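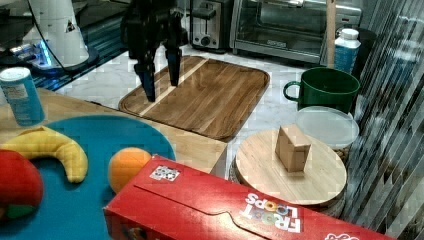 Plaltden to open shared kitchen for small food makers in Lodley

Mon 30 March – Plaltden, the kitchen rental company based in Korstead, will open its second shared kitchen in Lodley in July. The site will give small food businesses a licensed place to cook, bake and pack their goods without signing a long lease.

The new kitchen is in the former Bajwa bakery building on the east side of town. The building has been closed for two years. Plaltden has signed a ten-year lease and has started work on the drains, wiring and loading door. The front of the building will keep its brick face and its old shop window.

The Lodley site will have room for 30 member businesses. Members book by the hour and can use the kitchen day or night, seven days a week. Cold storage and dry shelving are rented separately by the month. A member on the basic plan will pay $436 a month for a set block of hours, and unused hours carry over for one month. A one-time deposit of $300 is returned when a member leaves in good standing.

Plaltden opened its first kitchen in Korstead with a handful of bakers and one hot sauce maker. The waiting list there has been full since last spring, and several people on it already drive in from Lodley.

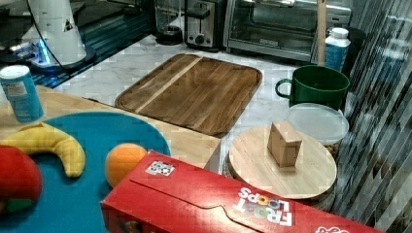
Parveen Bajwa said the family had turned down two earlier offers for the building, one of them for parking, and was glad to see ovens going back in. "My parents baked there for most of their lives," Bajwa said. "I would like it to smell like bread again, or at least like somebody's lunch."

The kitchen will cover 1075 square feet, with a separate room for members who handle nuts. Small countertop equipment will be included in the hourly rate. Members may bring their own mixers and pans but must label them and take them home or rent a shelf.

All members need a food handler card and their own liability insurance before their first booking. Plaltden staff will hold a short safety session at the site each week during the opening month – attendance is required once per business.

Applications for the Lodley kitchen are open now. Businesses on the Korstead waiting list will be contacted first and may transfer without paying a second application fee. Forms are available at the Korstead front desk and on the Plaltden website.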